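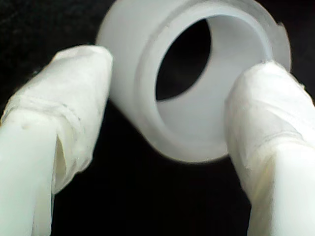

Fig. 1. White fitting between the wrapped fingers, close-up view.

Pliment - progress report, February 28, 2024

Goal was 600 demos of the pick and place task by now. We have 350. Of those 111 got thrown out, mostly bad timestamps from the old logger, so the real number is lower than we wanted.

Setup. Same arm as in November, moved to the Akiddale lab. Black cloth behind everything. White on white is hard for the model and thats sort of the point, the Bastos set only has colored parts and the policy trained on it did badly on ours.

Collecting. One person drives, one resets the part and writes down the start pose. Swap when tired. 2 grasp types so far, side and rim. Side is easy. Rim slips a lot - we keep the slips but label them as fails.

Problems
- wrapping on the fingers creases and shifts, needs redoing before each session
- images soft up close, focus is fixed
- fails labeled differently by differnt people, need one rule

Next: relabel everything, then train on the Clulano machine when we get a slot. Rim grasps first after that.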